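Clalmont Linine racing wheel: my review after two months

Posted Wednesday, January 3, 2018

I bought this wheel in November, when my old one started to lose its center in the middle of a corner. I drive mostly single-seaters and sometimes a GT car, in the evening, two or three times per week. I am not a fast driver, but I am a regular one, and I paid for the wheel myself.

The rim is a little small for my hands. The grip is good also without gloves. There are two paddles behind it, and they have a short, clear click, so I never miss a downshift when I brake late. The buttons for brake balance are too near to the thumb. In the second week I moved the balance to the front by mistake and went straight on at the chicane.

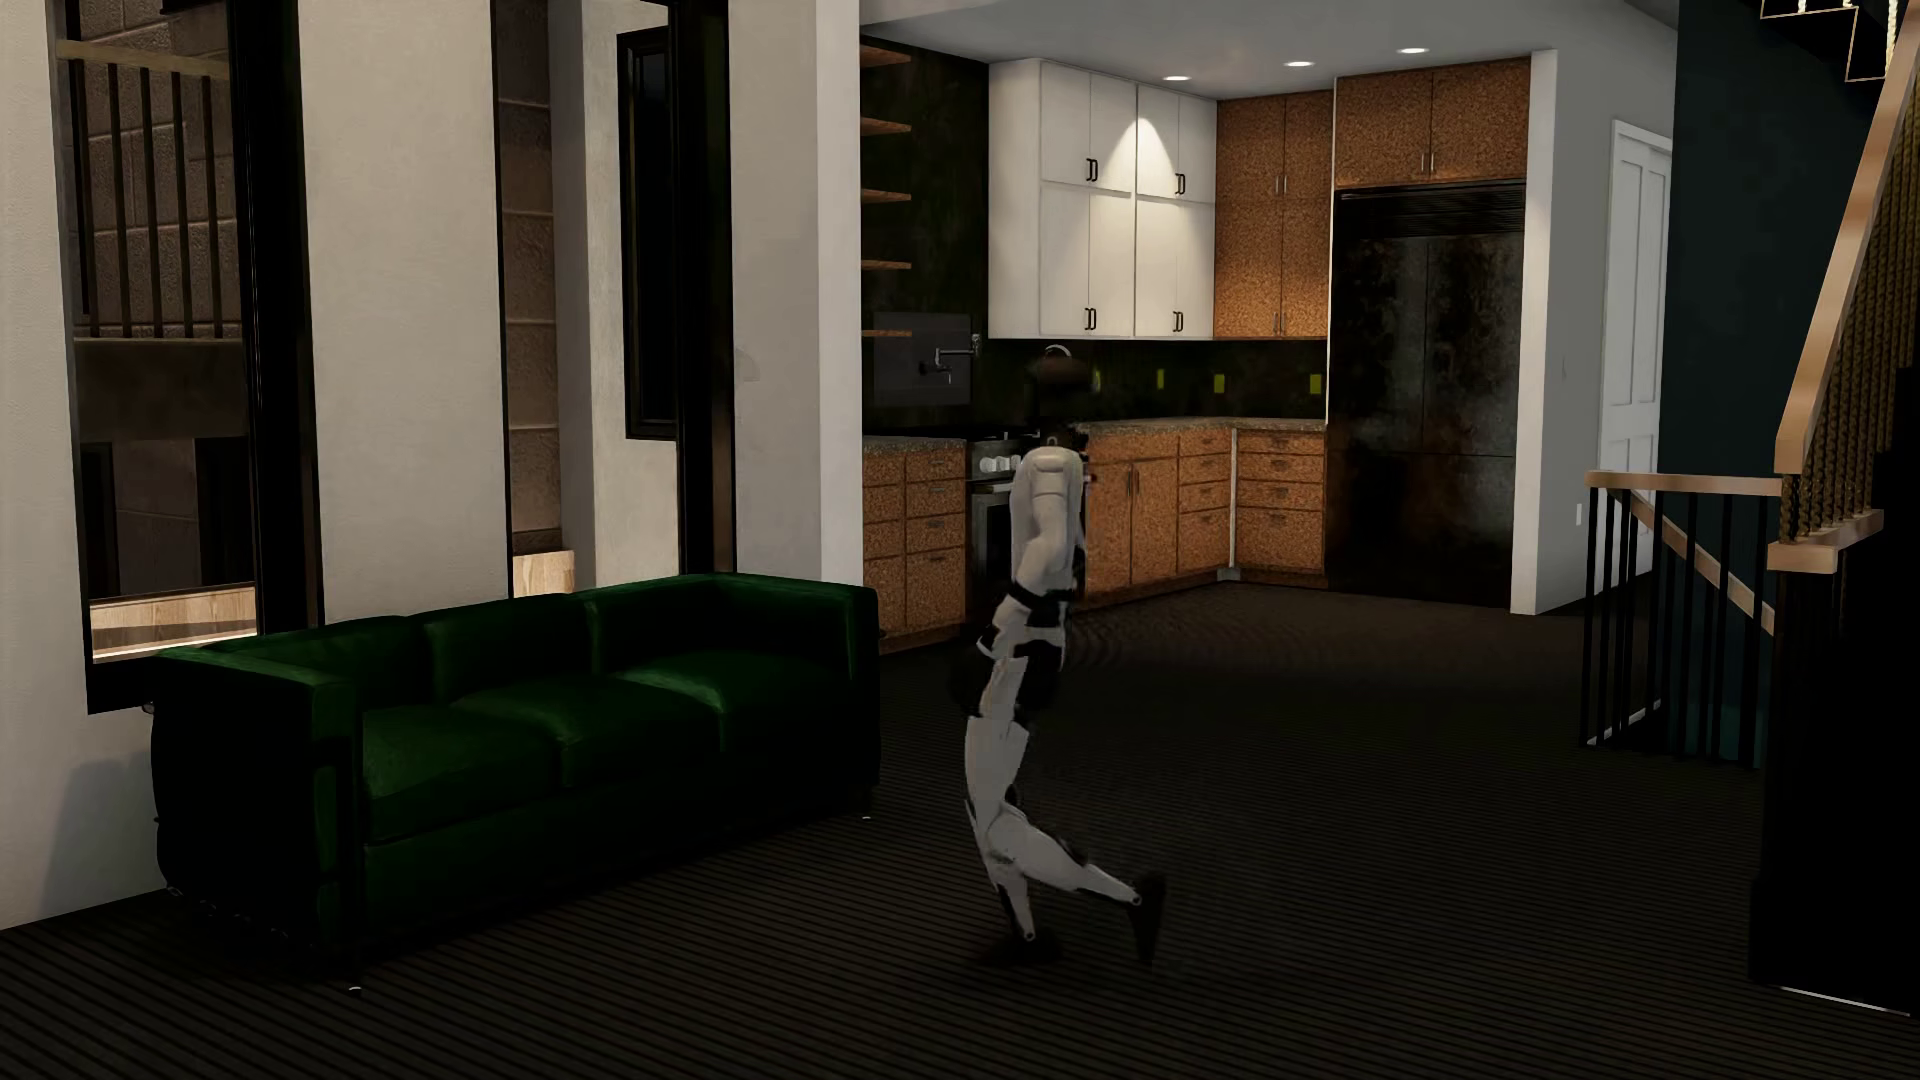 Humanoid robot in a simulated living space, with the corner kitchen behind.

Force feedback is the strong point. At the Irncombe circuit there is a long left corner with a bump at the exit, and with the old wheel I did not know that this bump existed. Now I feel the front tires going light before I hear them. I keep the strength at 67 percent. Higher than this, the small details disappear and my arms become tired after one short race.

The pedals are less good. The brake is soft in the first part and then suddenly hard. I changed the rubber block for the firmer one from the box, and it became better. The Ji pedals of my brother are still nicer to use, but they are sold alone and cost more.

My best lap at Irncombe came down by 63 hundredths in the first month. I can't say how much of this is the wheel and how much is the practice.

Setup was quick. The clamp wants a thick desk, and the cable of the pedals is short, so measure first.

I would buy it again for the wheel. For the pedals, I would wait for a discount.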